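We finally moved into the Jerdale place in March, after seven months of rent in Fullberg and a storage unit that cost more than my first car. I'd promised myself I would unpack the kitchen first, and of course I did it last.

What I hadn't counted on was how much I'd miss eating out. Our old street had Jitpraphai at the corner, where a bowl of noodle soup was $7 at lunch and you shared your table with whoever turned up.

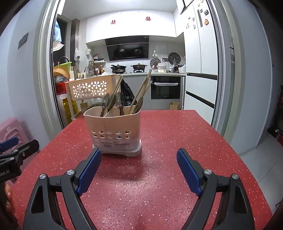
I've been trying to make that soup at home ever since. The broth is the hard part – mine comes out cloudy and a bit sad, though the colour was better last time, when I charred the onions properly and left the lid off.

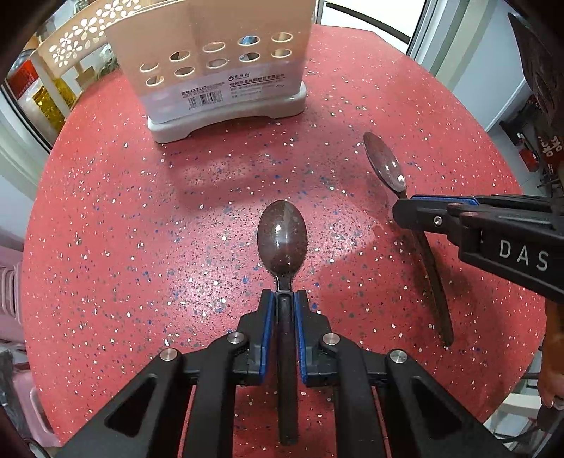
The drive back is 59 kilometres each way, so it's become a once-a-month treat. We stop at Skirley for petrol and a stickybeak through the op shop, and we're usually parked by half past eleven, before the lunch crowd gets going.

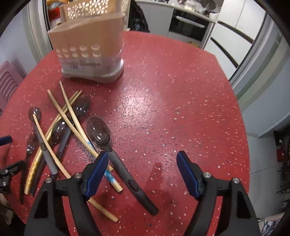
Next month I'm having the new neighbours over and I've rashly offered to cook. If anyone has a favourite trick for keeping rice noodles from clumping, please pop it in the comments – I'll try anything once!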